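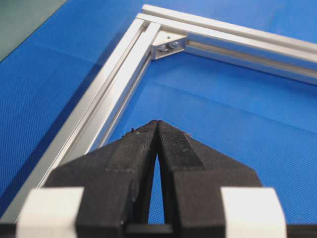 How do I stop a cable clip from sliding along the slot of an aluminum frame?
Tighten the clip down with the cable out of it, then put the cable in. A clip tightened over a cable tends to grip the cable nicely and the frame hardly at all.

Ticket 537 - Flenmont bench frame, bottom bar clip
Opened by: Zdzisław Pawłowska
Product: Halto slotted frame, square
Status: Closed, with reservations

Reported: Clip wanders. I set it where I want it, route the cable, go for coffee, and come back to find it has moved toward the corner. It has more ambition than I do.

Reply, Fajardo support: Which way round is the nut in the slot?

Customer: The way it went in.

Reply: Please slide it out and check that the flat side faces the opening. Wipe the slot while you're there. Filings collect in it and the nut rides on them.

Customer: It was backwards. So were the 2 spares I had put away as "known good." Turned it, wiped the slot, snugged the clip. Laid everything flat on the blue cloth, which at least shows me where dropped screws go.

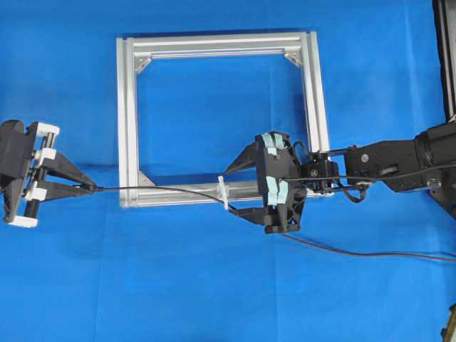

Cable across the bottom bar, at the white clip.

Customer: Tugged the cable 60 times. Clip moved nearly 4 mm in total, all of it in the first few pulls.

Reply: That is the nut seating. Give the screw another quarter turn and leave it overnight.

Customer: Done. Same spot at 9 a.m. The Zikthorpe clips on the other frame still wander - I'll open a separate ticket after coffee.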